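Widmer is looking for people to take part in a study of how shift swaps and side jobs fit around a regular work week. We need 58 participants from Cirkton and Clekov.

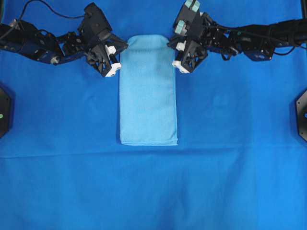
You should work at least one paid job outside the home. Office, shop, warehouse and care work all count - so does temp work booked through an agency. 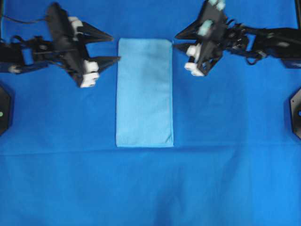
One person from our March pilot said the weekly log was easy to keep up, but wanted more room to write about managers who change hours at short notice. We've added a page for that.

## What you'd do

- Fill in a short weekly log
- Join one 35-minute phone interview
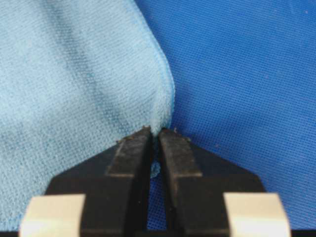
Participants receive $500 after the interview. Travel is not needed.
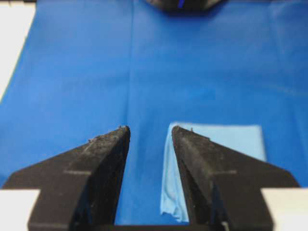
**Will my employer see my answers?**
Logs go to the study team only, and employer names are removed before anything is published.

To apply, send your job title and town through the Jostomine sign-up page. Applications close at the end of May.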